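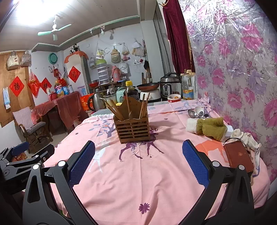 The wooden chopstick holder on the table, with the pressure cooker behind.

Wokley Notes > Kitchen > Small things

Home Posts Recipes Letters About

A place for the chopsticks

Tue 7 March
by Iñaki Lorente

For a long time I kept the chopsticks in the drawer with everything else. The drawer is deep and it does not open fully, so I was always looking for the second one of a pair with my fingers, between the peeler and the bottle opener. In August I decided to stop with this. I have written before on this blog that I want to change one small thing in the kitchen every month, and I do not always manage, but this one I did.

I looked first in the big store in Dircombe. They had a tall ceramic cup, very pretty, and it cost 90, and I thought that for a cup without a handle this is too much. My neighbor told me to try the Saturday market in Dorno, and there I found the one I have now. It is a square wooden box made with slats, and the back is higher and a little curved. The man wanted 6 for it. I did not discuss the price.

What I like is the slats. In a closed cup the water goes down the sticks and stays at the bottom, and after some weeks there is a smell which I prefer not to describe. With the slats the air can pass. I still dry the chopsticks with a towel first, one handful at a time, and then I leave them on the towel until after dinner. Only then they go in the box. My mother did it in this order with the wooden spoons and I never asked her why.

They do not stand straight, I must admit. Each one leans where it wants. I tried to put a rubber band but then you must take it off each time, and in two days I had lost the rubber band. Now they lean.

I have also to say something on the tablecloth, because two readers asked me after the last post. It is pink, with deer in purple, white and orange, and small purple flowers and branches. I know that next to the wall covering with the peonies it is a lot of flowers. The plastic over the peonies stays, because the table is close to the wall and soup travels. I tried a plain gray tablecloth last year, and the kitchen looked to me like an office where somebody eats.
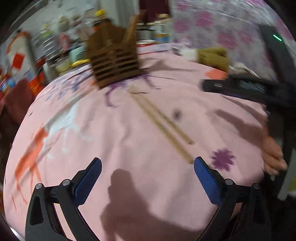
Two light sticks out on the pink cloth, and the slatted box behind them.

The other question was how to choose the chopsticks. I am not an expert. I buy plain wood, without paint, because the paint goes away at the tips and I do not know where it goes. I put all of them on the table and look for the ones which are bent. To find them you roll each stick with one finger: a straight one rolls quietly, a bent one jumps. Then I look at the tips, and if a tip is dark or it has opened, the stick goes to the garden to hold up the beans. The good ones I match by length.

The box itself I wash every second week with warm water and a small brush, and I put it upside down near the window. No soap, or very little. A reader from Morsy wrote to me that she rubs hers with oil. I have not tried this yet.

Next month I want to do the bottles on the counter, which are too many. If you have an idea for the rice cooker and the frying pan, which always finish one on top of the other, please write to me.

Older post Newer post Archive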